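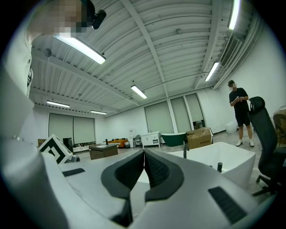

The new Nillavia record came out in July, and I have played it most days since then. I wasn't sure I would write about it, because I liked the last one so much that I knew I would be comparing the two the whole way through. Most of it was cut in a rented hall outside of town instead of the studio they used before, and you can hear the difference in the first minute. Think of a big, bright industrial room with a corrugated ceiling and steel beams running off toward the far wall, and then think of one person singing in it. That is the sound of the opening song. The voice goes out, hits something hard a long way off, and comes back a little late.

I have mixed feelings about that. On the slow songs it works. There are gaps between the lines and the room fills them, so they didn't need strings or a second keyboard. On the faster ones the drums get muddy. The snare rings over the start of the next beat and the bass player seems to be holding back to stay out of its way. I tried it on headphones and on the speakers in the kitchen, and the kitchen was better.

The record has 11 songs. I would have stopped at nine. The two I would drop are both on the second half, and both sound like they were written to have something upbeat to play at festivals. The rest is strong. My favorite is the fifth one, which starts with only an organ and doesn't bring the drums in until the second chorus. The lyrics are about selling a house after a parent dies, and they stick to small facts: what the buyers said about the carpet, a drawer that wouldn't open. I had to pull over the first time I heard it in the car.

I also saw them play it. They did two nights at the Mavromatis and I went to the second. The Mavromatis holds 1,384 people and it was full up to the back of the balcony. I paid for the cheap seats, which were 21 dollars before the fees, and I could see fine. Doors were at seven and the opening act went on at eight. They were called Sedex, a duo with a drum machine and a guitar, and I hadn't heard of them. Their set was short and loud. I bought the EP at the table on my way out. It has 5 songs on it and the last one is the one to start with.

Nillavia came on a little after nine and played almost the whole new album, with the older songs saved for the end. A few people near me were restless by then and one man kept yelling for a song from the first record. They did play it, as the second encore, slower than it used to be and in a lower key. I think I like it better that way. The voice has dropped over the years and the old key was starting to sound like work.

The muddy drums were gone on stage. With the curtains and the carpet in that theater everything was tight, and the fast songs I had been skipping at home were some of the best of the night. I went back to them the next morning and they still don't sound right on the record. I hope somebody taped the show.

One complaint about the vinyl. It is on Tomach, the label that did the last two, and my copy came with a bad warp on the first disc. They answered my email the same day and sent a new one, which plays flat but has a bent corner on the sleeve. I'm keeping it. If you are ordering from them, the cardboard mailer costs extra and you should pay for it.

I have tickets for Sedex on their own next month, in a much smaller place, and will post about that when I get home.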